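Gripper drops cup after a stop, is it a fault or a setting?

Posted by Jailson Honorato, December 11, 2024

Hello everyone. I look after a mobile robot with one arm which we use for serving drinks and tidying at a small self-service counter. The software is from Woresus and the gripper is the two-finger Drarnum, the older version without the brake. It has worked well since July.

Last week I pressed the stop button while the arm was carrying a cup of hot water, because a colleague walked too close. The arm stopped at once, as it should. But the gripper opened slowly by itself and the cup fell. Luckily the water went on the tiles and not on my colleague. In the log I find only error 108, and the manual says "gripper supply lost", nothing more.

I repeated it with an empty cup and it is the same every time. If I pause from the tablet, the fingers stay closed. If I use the red button, they let go after 2 seconds. Is the gripper broken, or is this normal behaviour? I have not changed the wiring. I would like to understand it before I let the robot work near people again.

prarkska_bench

Normal for that gripper. Error 108 is only telling you that the power went away. Buy the one with the brake.

Jankauskaitė

I had this same trouble on a different arm, so I will try to explain a bit more than the reply before me, although he is right in principle.

Your red button cuts the power to the arm and also to the tool connector. The arm joints have brakes, so they hold. The older gripper holds only by motor current, and when the current is gone, the springy finger pads push the fingers open. The tablet pause does not cut anything, it only stops the movement. That is why you see two different behaviours.

Please do not repair this by moving the gripper to a supply which stays on after the stop, even if somebody tells you it is easy. A gripper that stays powered can also keep somebody's finger. This must be decided by the person who made the risk assessment for your installation, and Woresus should confirm it in writing.

What you can do today:

Set the grip force lower for paper cups. I suppose yours is still on 800, which is the default in my version, and I use 20 per cent of that. It does not cure the fault, but the pads are compressed less and in my tests the cup slips down more gently.

Carry only cold drinks, and never more than half full.

Keep the carrying path over the counter for as long as possible, and low. A cup that drops from a few centimetres is a wet counter. From chest height it is a burn.
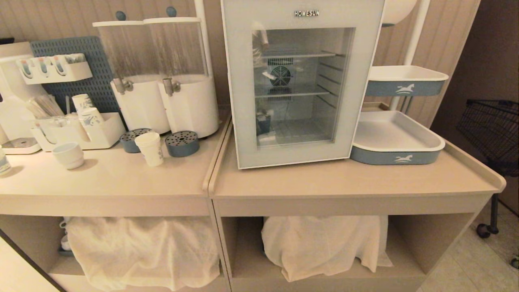 My own counter taught me this last point. I used to send the arm straight across at shoulder height, in front of the glass-door fridge, and put the cup down anywhere there was room. Now the cup always stands between the two round drip trays in front of the dispensers, and the arm fetches it from there and keeps low. I also had to teach it that the surface is not one level. The left cabinet sits slightly lower than the right one and the right one has a raised lip, so a path that is safe on one side can knock the cup on the other. Check yours with a ruler before you lower anything.

And one more thing – test the stop button with an empty cup after each change, with all people away from the robot. If the fingers ever open while the power is still on, then it is a real fault and the gripper should go back to Drarnum for repair.

Jailson Honorato

Thank you both. The force was indeed on 800. I have put it down, and the empty cup now slides out instead of jumping. Hot water is switched off for the robot until I get an answer from Woresus. I will ask them also about the price of the brake version and write it in this thread.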